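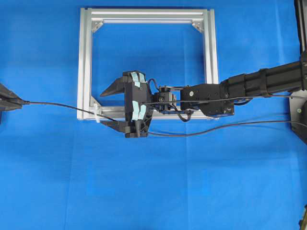
Search this board Advanced search Go

Stolance pulling out of the Carnus river treaty — does it even matter?

mudlark_jo wrote:
So I woke up to the news that the Stolance cabinet voted to leave the Carnus treaty, and my feed is treating it like war broke out. I went and read the thing over breakfast (all 52 articles, I need a hobby) and I'm confused. They signed it, sure, but their parliament never ratified it. Can you quit a club you never joined?

pell_harbor wrote:
Legally it's mostly a letter. A country that signs is supposed to avoid wrecking the purpose of the treaty while it decides whether to ratify. Once it says it won't ratify, that duty goes away. So something changes, just less than the headlines want.

mudlark_jo wrote:
Okay, but then why bother sending the letter? They've ignored the water-sharing part for 10 years anyway.
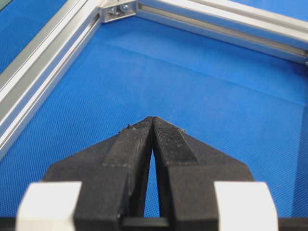 Black gripper fingers, angled in to a point

Khadija Lamrani wrote:
Because of the Tiwari report! It came out in November and said the upper dam was holding back more water than Stolance had admitted. They were furious. I grew up downstream in Flosow and my aunt still farms there, so forgive me if I can't be calm about "mostly a letter." When the river drops she buys water by the truck.

pell_harbor wrote:
Sorry, I didn't mean your aunt's water doesn't matter. My point is the treaty wasn't getting her any. The inspectors could only visit with 30 days' notice and the consent of the host. I could hide a dam in that time.

Khadija Lamrani wrote:
But they did visit, and they did publish. Weak rules still gave us a report to wave at people. Now we don't even get the next one.

oldferryman wrote:
I'm going to be the unpopular one. The report only looked at the dry months, and Stolance asked for a full year of readings and got turned down. I'd be annoyed too — maybe not enough to walk out, but annoyed.

mudlark_jo wrote:
Huh, I hadn't seen that bit. Does anyone know if the others will follow? I read that 3 more governments are "reviewing their position," and that could mean anything.
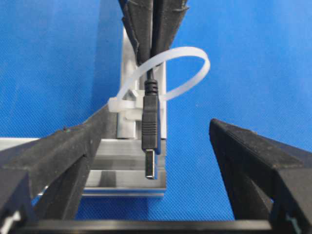 Ramesh Joshi wrote:
I wouldn't bet on it. Two of them are downstream and get nothing out of leaving. The third says it's reviewing something every time there's an election coming. What I'd watch is the funding — Stolance was paying for the gauges on its stretch, and I can't find a word on who reads them now.

oldferryman wrote:
Fair. The gauges worry me more than the vote does.

pell_harbor wrote:
Same. Khadija, did Flosow ever get its own station below the bridge?

Khadija Lamrani wrote:
It was promised. I'll ask my aunt tonight and post what she says.

We use cookies to keep you signed in and remember your settings. Accept Manage choices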